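Re: Stultell house simulator, trial license

On 15th February a list member wrote:
> Has anyone tried the Stultell package with a two-arm mobile base? The page from Esside says 14 houses are included, but I find nothing about doors.

I have the trial since October, so I try to answer. We run it with our own robot model. The view from the robot in one of the hallways, with both grippers forward and the wooden doors close to us:
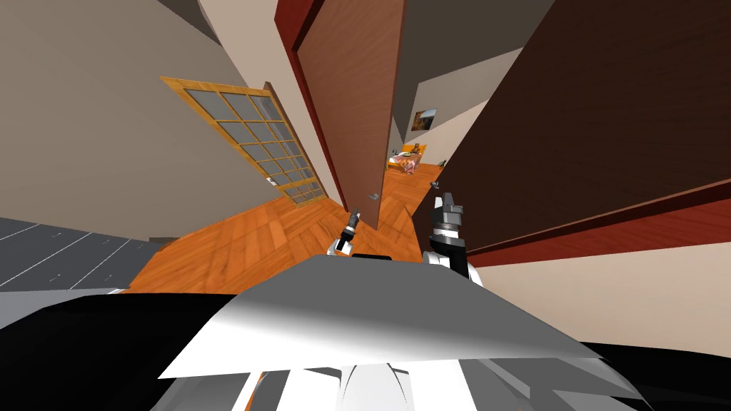

1. Doors. They have hinges and handles in the model file. The handle friction is one value for the whole house, and I would like to set it for each door.

2. Price. The full license was 165 per seat when I asked. The trial stops after 2000 episodes, and you cannot extend it.

3. Support. I wrote to them 3 times and got two answers, both useful.

Does the Vellevell importer keep the joint limits? Mine were lost.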